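The Trial Unit

The Foris came on a pallet in November, with a trial agreement for 16 weeks and a woman named Rodica Gavrilă to set it up. She wore steel-capped boots and had her own screwdrivers. Anghel signed for it at the back door and went to put the kettle on.

"It does memory," she said. "Memory to start with. If you like how it does memory, we talk about the rest."

Anghel had run the shop for most of his life. The school boards sent him their old towers and he made good ones out of the bad ones. He had not asked for a robot. His daughter had filled in the form on the Cisis website and told him afterwards.

Rodica bolted things down all morning. She had a printed holder for the parts and she moved it a finger's width, stood back, and moved it again. Anghel took the side panel off a tower from the Clodier school and laid it down where she told him.

"Does it matter what make?" he asked.

"It matters that you lay it flat."
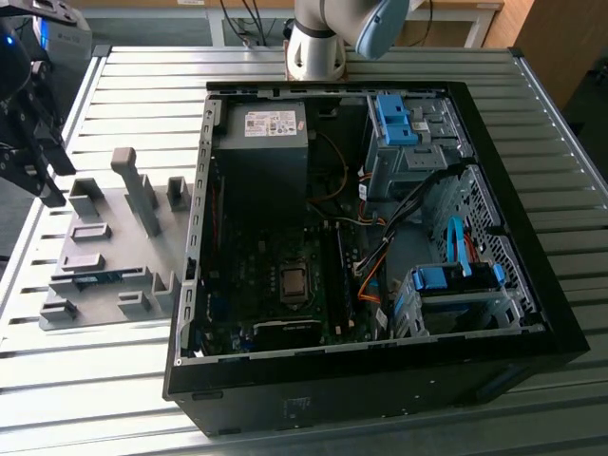
He drank his tea standing up. Rodica typed on her laptop and said the first tries were always slow, and that he should watch the slow ones because those were the ones he was paying for.

"I'm not paying yet," he said.

"No. Not yet."

The arm came over the board and stopped. It went down a little, stopped again, and backed off. Rodica changed a number. On the next try it pushed the stick in crooked, and Anghel put his cup down harder than he meant to.

"You'd have felt that," she said.

"Anyone would have felt that."

"It felt it too. Look, it's letting go."

It let go. It took hold again from higher up and pressed one end, then the other, the way he had taught his daughter to do it when she was small enough to need a box to stand on. He heard the click from where he stood.

"Who showed it that?" he asked.

"Five people at our office in Hamilton. They did it over and over for a summer." She wrote something on her sheet. "One of them was my mother. She used to repair radios."

Anghel thought about that. He asked what happened when the clips were broken, as they often were on the school machines. Rodica said it would stop and call him. He asked how it would call him. She said it would beep, and that the beep could be turned down but not off.

"And the price, after?"

She gave him the sheet. There were three plans, and he read the cheapest one twice. Then he folded it and put it in his shirt pocket behind his glasses case.

"Do another one," he said, and went to get the next tower off the shelf.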